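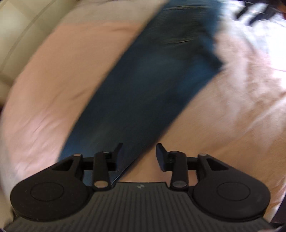
Home — Posts — Mending — About

Filed under: Clothes, Making do

Tue 24 August

I have stopped buying new jeans. It wasn't a resolution, I just went into the Favidside shop in July, looked at the prices and came home again. The pair I was meant to be replacing had gone at the inside thigh, where mine always go, and the rest of the cloth was sound.

So I patched them. The first attempt was poor. I used a bit of cotton sheeting behind the hole and went back and forth over it on the machine, and it held for 11 days. The sheeting was too light and the edge of the patch sat exactly along the worn part, so it tore there instead.

For the second go I cut a piece from the hem of an old pair, a good 2 inches bigger than the hole all round, and tacked it down by hand before going near the machine. Rows close together, following the grain. It looks a bit like a ploughed field but you only see it if I sit badly.

A few things I'd do the same way again. Wash the jeans first. Use a proper denim needle, because the thin ones snap at the seam and you spend the evening looking for the tip in the carpet. Don't trim the frayed threads round the hole — stitch over them.

Thread matters less than I thought. I bought a reel of Brokow in navy, number 526, and it was a shade too bright on the spool. After a couple of washes I stopped noticing. The grey I already had would have done.

I also tried the repair place in Hirnville with a different pair, to see what a professional job was like. They charged 19 pounds and it was much neater than mine, with the patch darned right into the seam. I'd pay it again for a coat. For jeans I wear to dig the garden I'll carry on myself.

Next is a linen jacket I bought on holiday in Bragança, which has lost most of its lining. I have no idea how to do linings.

Older posts — Newer posts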